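分类:项目进展 / 共享工坊 / 桌面机械臂

Gullstead 共享工坊小型机械臂项目 第二期进展报告

呈:Alaric Pennington(Ploravari 社区制作基金)
报告人:Noemi Tran
日期:2025年5月23日

Alaric,您好!

上一期报告停在肩关节装不平的地方,当时写得有点丧气,这一期总算可以高高兴兴地写了。机械臂已经整条立起来,能听主臂的指挥动,夹爪能夹东西,我们也开始在桌上练第一个正式任务。下面按进度、问题、花费、下一步的顺序说,中间有几处细节写得比较长,是因为Durkcombe那边的工坊也想照着做一条,我打算把这份报告直接转给他们。

一、装配

上次提到的肩部支架,后来重新打印了一遍。第一版的问题出在打印方向:我图省支撑料,把件侧着放,结果舵机仓的内壁有一点鼓,舵机塞得进去,但四个安装孔总有一个对不上。硬拧进去以后整个大臂是歪的,抬高时往一侧偏。第二版平放打印,支撑多用了一些料,拆支撑也拆到手疼,可是装上去一次就正了,当时真的很想把隔壁做木工的人都叫过来看!

腕部和夹爪也在这一期装完。夹爪是一边固定、一边活动的结构,活动的那根手指由一只舵机带着转。固定手指第一次装反了,两根手指的尖碰不到一起,拆下来重装花掉一个晚上。线束目前还是从上一个关节绕下来,沿着腕部走到夹爪,留了一个小弯给关节转动用。弯留短了,腕转到底会扯接头;留长了,又容易蹭到桌上的东西。现在这个长度是试出来的,先用一小段扎带固定,等动作范围完全定下来再换成正式的线夹。

舵机编号和零位校准也做完了。这里走过一段弯路:我把所有舵机都接上总线以后才开始改编号,出厂编号全都一样,程序一喊,大家一起答应。后来老老实实一只一只接、一只一只改,改完贴上小标签再装进仓里。请Durkcombe的朋友务必在装配之前做这一步,装好以后再拆出来改,要多松很多颗螺丝。

二、第一个任务:拿方块,放进杯子

任务选得很朴素,桌上一只白纸杯,一个白色小方块,让机械臂把方块夹起来放进杯里。原来的计划书里写的是分拣螺丝,试了两天就放弃了,螺丝太小,手指尖的精度还跟不上,而且掉到地上找起来很烦。方块大小合适,棱角分明,夹歪了也看得出来。纸杯是工坊茶水角随手拿的,轻,碰倒了没有损失,也正好逼着我们把路径规划得高一点。
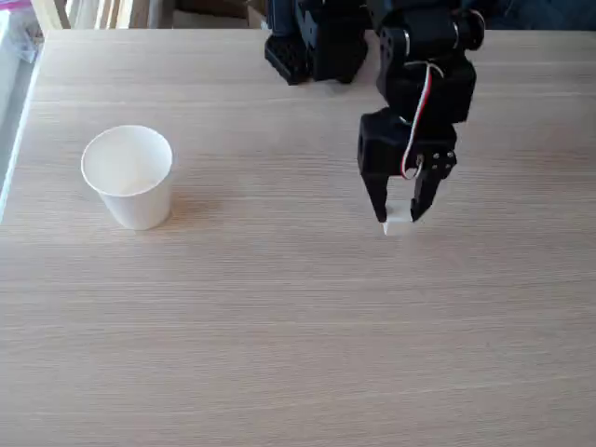 练习的方法是主从遥操作:我用手带着主臂走一遍,从臂跟着动,同时记录各关节的角度和摄像头画面,之后拿这些记录去训练一个小模型。到目前为止录了200段,全部存在工坊的旧台式机上,另外拷了一份在移动硬盘里。每段开头杯子和方块的位置都会换一换,有时方块离杯子很近,有时隔着大半张桌子。起初我每次都摆在差不多的地方,录得又快又顺手,训练出来的模型也只会去那一个地方夹,方块挪开一掌宽,它就对着空桌面很认真地合上手指。重新录了一批以后情况好多了。

夹取这一步,最花时间的是下降的高度。手指尖太高,只夹到方块的上沿,一抬就滑;太低,指尖先顶到桌面,腕部舵机发出那种让人心里一紧的嗡嗡声。我给程序加了一条限制,下到某个高度就不再往下走,同时限制了夹爪舵机的最大力矩。加完以后再也没有闻到过发热的味道。

放下这一步反而比我想的容易。纸杯口够宽,只要手指到了杯口上方再张开,多半能进去。失败的那些,大部分是路上擦到杯沿,把杯子带倒了。所以新录的示范里,我都先把方块抬得高高的,再横着移过去,动作看起来有点夸张,像在给人端汤。

三、遇到的问题

一是白色对白色。方块是白的,杯子也是白的,桌面又是浅木色,下午光线强的时候画面容易过曝,方块的边几乎看不出来。我把摄像头的自动曝光关了,固定成偏暗的一档,情况有改善,但阴天又嫌太暗。工坊的窗子靠着桌子那一侧,光线每小时都在变。接下来想试两件事:一件是把方块染成深色做对照,另一件是在摄像头旁边加一盏固定的小灯。我个人倾向于先保留白色方块继续录,模型如果连这个都学得会,换成别的颜色应当更轻松。

二是夹爪的回差。舵机齿轮之间有一点间隙,手指张开以后再合拢,停的位置每次会差一点点。单看不明显,录久了就能感觉出来,手指尖偶尔会把方块推得转一个角度。Srivastava 在周四的开放夜过来看过(他是工坊里修缝纫机的高手,对齿轮的脾气很有心得),建议在活动手指的转轴处加一片薄垫片。我们当场用饮料瓶剪了一片塞进去,间隙小了很多。等找到合适厚度的尼龙垫片再正式换上。

三是底座固定。现在用夹子夹在桌子后沿,手臂伸到最远的时候,底座会轻轻抬头。慢速没有影响,速度一快就晃。已经画好一块加宽的底板,下次激光切割机有空档就切出来。

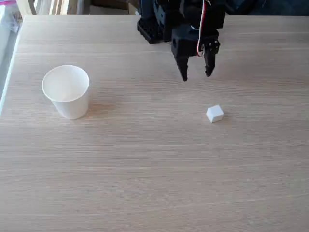

还有一个问题算是我自己的:录示范时手会累。主臂没有配重,举着它走完一段要端得很稳,连着录一个小时,后面几段的动作明显变得敷衍,夹之前的那个停顿越来越短。回看数据时能认出来哪些是累了以后录的,我把其中抖得厉害的47段剔除了,上面说的200段是剔除之后的数目。现在规定自己录一会儿就站起来走走,顺便把杯子挪个地方。

四、经费

本期资助加上工坊自筹,到今天累计支出2,163元。大头是舵机和驱动板,其次是打印耗材和电源。舵机多买了3只备用,其中一只在调试夹爪时已经用上了,原来那只是我把力矩限制写错了单位烧掉的,这笔账应该算在我头上。摄像头用的是工坊旧有的,没有花钱。明细表和收据照片另附在邮件里,备用件也都登记进了工坊的物料柜,以后别人做项目可以借用。

照目前的速度,余下的款项足够支撑到项目结束。唯一可能超出的一项是那盏灯,如果要买可以稳定调光的,会比预算里写的贵一些,我先拿家里的台灯试,有效果再向您申请。

五、工坊里的反应

这一条原本不在报告格式里,还是想写上。机械臂能动以后,开放夜总有人过来围着看,有几位从来没有碰过电子件的成员,握着主臂试了几分钟就能把方块夹起来,脸上的表情特别好看!有一位做陶艺的成员问能不能让它蘸釉,我老实讲现在的负载举不动一只碗,不过举一支细笔应该没有问题。她已经在替我们想笔夹要怎么做了。

另外有两位成员报名学装配。我想趁这个机会把装配过程整理成一份带图的中文说明,重点写编号、打印方向和走线这些我吃过亏的地方,写完放在工坊的共享盘里,Durkcombe那边也可以直接拿去改。

六、下一步

先把加宽底板切出来装上,底座稳了才好提速。随后继续录示范,重点补方块靠近桌子左右两边的情况,目前那一带的数据偏少。垫片换成正式件以后,夹爪要重新校准一次零位,旧数据还能不能混在一起用,需要比较一下再决定。

模型方面,我想给它做一次像样的测试:杯子和方块的位置事先抽签定好,录像留存,成功和失败都照实登记。之前零零散散试过好些次,看着很振奋,但位置是我自己摆的,难免手下留情,所以这次报告里不写成功率,等测试做完再给您一个站得住的数字。

更远一点,计划在12月工坊的年终开放日上让它现场演示,来的人可以自己摆方块,也可以亲手握主臂试一试。在那之前希望第二条从臂的零件也能打印齐,两条摆在一起,一条自己跑,一条给人玩。

您如果哪天路过Gullstead,欢迎进来坐坐,周四晚上我基本都在。桌子给您留着,方块随便摆。

Noemi Tran

附:支出明细、舵机编号表、底板图纸(第二版)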